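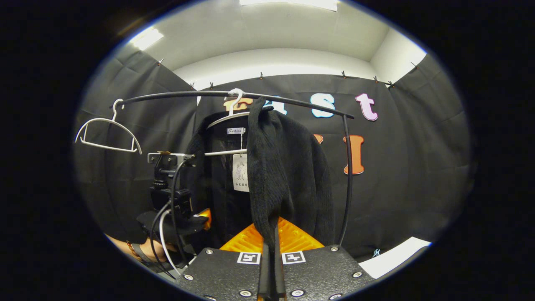
Garment station: hand-held gripper closed on a fold of black knit.

Company > About us > Grirkotley Test Group

Grirkotley is an independent test group for grippers, wrist cameras and arm controllers. We work for equipment makers and for buyers who want comparative data before they commit to a tool. We do not sell hardware.

What we test

Most of our current work concerns soft goods. Garments on hangers are a useful load: they fold, swing and slide along the rail, and a jaw that holds a rigid part well may lose a sleeve. Tools are first run by hand, with the camera mounted on the gripper. Square fiducial markers on the tool body give us a pose reference. Candidates that pass go on to an arm.

Our two reference tools are the Ustis and the Skuveck. Every client gripper is compared with both on the same garments, under the same lighting. A standard series is 600 grasps per tool, scored for slip, missed contact and marks left on the fabric. The archive now holds 1,578 scored series — failed ones included.

Knits and heavier fabrics are reported separately. A finger that pinches a sweater cleanly can still skid on a lined jacket with a lapel, and a single average hides that.

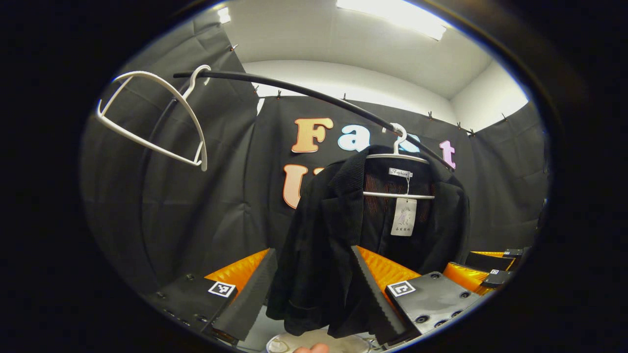

Cameras and controllers

Wide-angle lenses are checked for distortion toward the rim and for how long the markers stay readable as the tool turns. Controllers are tested on the Asadi bench, which logs 32 channels per run. Command delay and grip force are recorded together, so a late close can be told apart from a weak one.

Reports

Clients receive the raw logs, the scoring sheet and a short written finding. Results are not released to third parties without written consent. The test schedule is revised each January.

Contact: Grirkotley Test Group, client desk | © Grirkotley | Back to top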